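Skip to search
Search the help pages
Search

We use cookies to keep this site working and to count visits. Accept all / Manage settings

Folding and Table Prep: Frequently Asked Questions
Westum Garment Care Help

What size of table do I need for folding T-shirts?
The surface should be wider than the shirt laid flat with both sleeves out, plus a hand's width on each side. Adult sizes up to XL fit on most desks. For larger sizes, fold the sleeves in first and then lay the body flat.

Does the color of the table matter?
Only for visibility. Pale shirts are harder to line up on a white top, and the hem can be lost against it. A matte surface is better than a glossy one, which reflects overhead light and hides shallow creases. A smooth top is preferred in either case. Textured tops hold lint and drag on knit fabric.

How do I start with a shirt that is already bunched up?
Find the collar first. Hold it at both shoulder seams, lift the shirt clear of the table, and lower it hem first. Do not pull it flat from one corner. Pulling from a corner twists the body and moves the side seams toward the front. 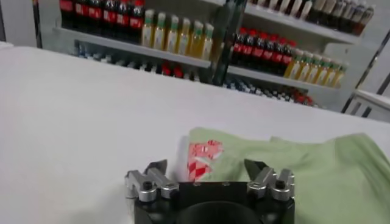

Light green garment with a red and white print, not yet smoothed. Raised folds remain in the fabric.

Should a printed shirt be folded with the print inside or outside?
Outside, for short storage. Lay the shirt face down, fold the sides to the back, and bring the hem up to the collar. The print then stays on one flat panel. For storage over about six months, place a sheet of plain tissue over the print so that it does not touch the next shirt in the stack.

Can I iron over a print?
No. Turn the shirt inside out and iron from the back on low heat, without steam. Check the care label first. If the label says not to iron, smooth the shirt by hand.

How many times should I smooth the fabric before folding?
Two passes are enough. Make the first from the center toward the side seams and the second from the collar to the hem. Further passes stretch light knits.

Can I use a folding board?
Yes. The Mivon board is suitable for adult shirts up to 605 mm across the chest. Set it with the top edge just below the collar. Wider shirts should be folded by hand.

Can I fold next to shelves that hold drinks?
Yes, with the bottles capped and kept on the shelf. Leave the tabletop clear of open containers. Wipe and dry the surface before laying out fabric, particularly where chilled bottles have been set down.

Where should I put a shirt that is waiting to be folded?
At one side of the table, with the center left clear as a work area. It may stay bunched for a short time. Creases set faster under weight, so do not stack other items on it.

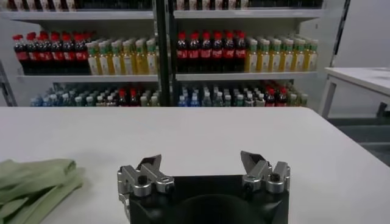 How high can I stack folded shirts?
On an open shelf, keep the stack below 200 mm. Taller stacks lean and press creases into the lower shirts.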